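Evening Course in Everyday Materials
Handout for session 6: Why packaging is the way it is
Tutor: Tanvir Bandara

Welcome back, everyone, and thank you for the lovely discussion last time (I am still thinking about the question on egg boxes, and I promise we will return to it before the end of term). This session is about the thin, clear, crinkly stuff that most of us throw away without a glance, and how it came to be wrapped around nearly everything we buy. As before, you don't need any chemistry. If you can tell a stiff film from a stretchy one by scrunching it beside your ear, you are already halfway there.

1. What a wrapper has to do

Start with a packet of biscuits. The wrapper has to keep damp out, keep crumbs in, survive a journey in a lorry and then open without scissors, and those jobs pull against one another. A film that seals very tightly is often a misery to open, and one that tears easily may split on the shelf. Every wrapper you meet is a bargain struck between the people who fill it, the people who carry it and the people who have to get into it with cold hands.

In our case study, the Gostdale bakery had to choose between two films for its oatcakes. The thicker one kept them crisp for 70 days and the thinner one for rather less, but the thinner film was cheaper and ran through the old sealing machine without jamming. They went with the thinner film and printed a shorter date. Do read the longer account in the course pack, as Abdelaziz sets out the costs far more patiently than I can.

2. Clear or not clear?

We like to see what we are buying, and clear film flatters a nice loaf. Light is hard on some foods, though. Oils and nuts go stale sooner in a bright shop window, and potatoes turn green. The small clear window in a paper bag is an old compromise and, to my mind, still a very good one – you get your peep at the goods and most of the bag stays dark.

3. Scraps and offcuts

Small pieces are the awkward part. A whole bag can be folded and put away for next time, but torn corners and strips get under things, cling to sleeves and slip through sorting screens. When you do the home exercise, please keep the little bits as well as the large ones. They weigh next to nothing and yet they are often where the trouble lies.
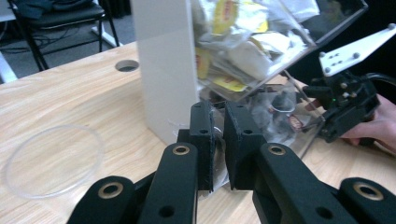 Fig. 2. Bits of clear plastic on a tabletop, seen through the gap between two black finger pads.

4. Home exercise

Keep your clear packaging for 8 days in a carrier bag. Then tip it out and sort it into stiff, stretchy and "not sure" (there is no shame at all in a large "not sure" pile, mine is enormous). Make a note of anything that had more than one layer.

5. Reading for next time

Jirov, the chapter on paper and card. The Sutlow library has a copy on the reserve shelf, and the section you want begins on page 492. It is a bit dry for the first few pages but it does warm up. Please bring one cardboard box of any size, flattened if you are coming by bus.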